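Sponges, quick notes

Posted August 9, 2024 in Kitchen & Sink

OK so a bunch of you wrote in about sponges after the dishcloth page. Typing this between loads of laundry so forgive the mess. No particular order.

Smell first. Smelly sponge = a sponge that sat wet. Almost always. Lying flat in the bottom of the sink, or in one of those little dishes with no holes. Stand it up on its short edge. Binder clip works great as feet, clip it on one end and set it down on the clip. Free, and you have one in a drawer.

Squeeze it out every time. Not a polite little press. Fold it in half, squeeze, turn it, squeeze again. Dish soap left inside keeps it slimy so rinse till the water runs clear, THEN squeeze.

Don't wring it like a towel, though. Twisting tears the cellulose kind, usually right in the middle, and you get crumbs in the dishwater.

How long to keep one. I swap mine every couple weeks, sooner if it smells after a rinse. If the corners are gone it's done. If you can't remember when you opened it, also done.

Cutting them. Yes cut them. Full size is too big for most hands and most mugs. Dry sponge, sharp scissors, one snip across the middle. If it's the compressed flat kind cut it before it ever gets wet, much cleaner edge. A pack lasts me twice as long this way.

Microwave. I quit doing it. People forget to wet the thing and then it scorches and the kitchen stinks. And never anything with metal in the scrubby side. Top rack of the dishwasher with heated dry is easier, pin it under a mug so it doesn't fly off and land on the element.

Colors. Pick a color per job and stick to it. Ours: yellow is dishes, blue is counters, pink is bathroom and never comes back to the kitchen. When a dishes one gets tired it moves down to the counters, I cut a corner off so everyone knows. Then floors or the trash can, then out.

Raw meat juice. Paper towel. Not the sponge. I dont care how new it is.

Nonstick pans, soft side only. Same with the glass stove top and anything shiny you like. The green scrubby pads scratch more than the package lets on.

Holders. I've tried too many. The Prestumier suction one held for 18 days and then dropped in the sink in the middle of the night. The Wosmont wire rack is better, it hooks over the divider and has no bottom tray to get gross. If you do use suction, wipe the spot with rubbing alcohol first and let it dry all the way. Wash the holder too! Once a week, old toothbrush, get in the corners.

Tall skinny stuff. Water bottles, vases, the blender jar, that thermos only a child's hand fits into. Pinch half a sponge in tongs and go in that way. Grip it low so most of it sticks up past the tips, otherwise you're scraping metal on glass. Soft tips are best, silicone or rubber, they hang on when it gets soapy. Don't clamp too hard, squashed flat it doesn't wipe anything, you want it a bit puffy still.
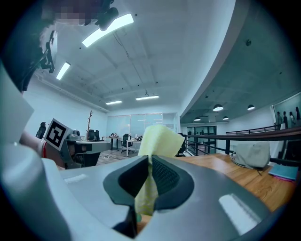 Tried the tongs thing on my tall vases after the last page and it worked fine, but the sponge kept sliding out once it was full of soap, so I put a rubber band around the tips and that fixed it. Also a pinch of rice and vinegar gets the ring at the bottom if you can't reach. – Tamiru

Rubber band, good one, adding it. For the rice, swirl, don't shake, if it's thin glass. Then rinse the rice into a strainer, not down the drain.

More odds and ends:

Window tracks. Take an old sponge, cut slits where the ridges of the track hit, push it along. Does all the grooves in one pass. Vacuum the loose dirt first or you're making mud.

Plants. Small piece of clean sponge over the hole in the bottom of the pot, keeps the dirt in. New sponge, and not one of the ones with cleaner in it.

Ice pack. Soak, zip bag, freezer. When it melts it doesn't drip in the lunch box. Lay it flat so it freezes flat.

Soap dish. Thin slice of sponge under the bar. Soaks up the goo, and then you use the slice to wipe down the sink, soap's already in it.

Pet hair on the couch. Barely damp sponge, short strokes all one direction. It rolls up in clumps. Test the back of a cushion first if the fabric water spots.

Storing spares. Dry, in the bag, not under the sink by the pipe. Mine are in a shoe box on the laundry shelf with the rubber gloves.

Next up is dish brushes, and which ones shed. Dryer just buzzed.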